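# Clamp and Vise Loan Records

Loan records from the Loda tool library, typed up from the paper cards kept at the front desk. There are 1,366 rows in the main file, one per loan. Members borrowed clamps, vises and hold-downs, mostly for gluing up chairs and shelves at home. 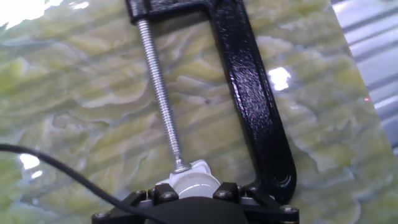

Last changed: 22/04/2026

## Files

- loans.csv: one row per loan
- tools.csv: 106 tools, with type and maker where known
- notes.txt: remarks copied from the backs of the cards

Constanza Maldonado typed the cards. Tsz-kin Shih checked the tool numbers against the shelf tags. Member names were removed before anything was saved.

## Columns

tool_id, type, maker, jaw_opening_mm, date_out, date_back, condition

Condition is a number from 1 to 3, where 3 means ready to lend. A blank date_back means the card was never closed. Maker is blank when the stamp could not be read. "Narex" and "narex" are both in the file and should be merged. 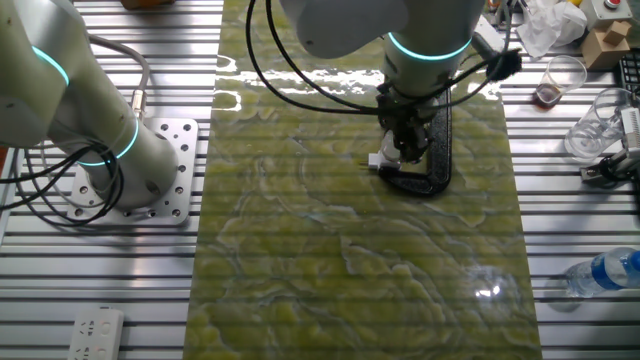

C-clamp loans are listed under type "C".

## Known problems

The November cards got damp, and 70 of them have a month but no day. Jaw openings were first written in inches and converted later, so small rounding differences show up between the two CSV files. Bar clamps lent in pairs share one row.

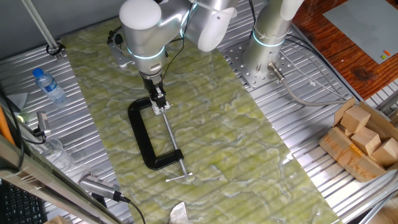 Can I work out how long each loan lasted?

Subtract date_out from date_back, and leave out rows where either one is blank or has no day.

Shares: 3

Comments

Aldana Gallardo: Does "G" in notes.txt mean the same as type C?

Constanza Maldonado: Same thing. Some members write G-clamp and I left the notes as they were.

Delia Mansilla: The semicolons in notes.txt broke my import. Setting the separator to tab fixed it.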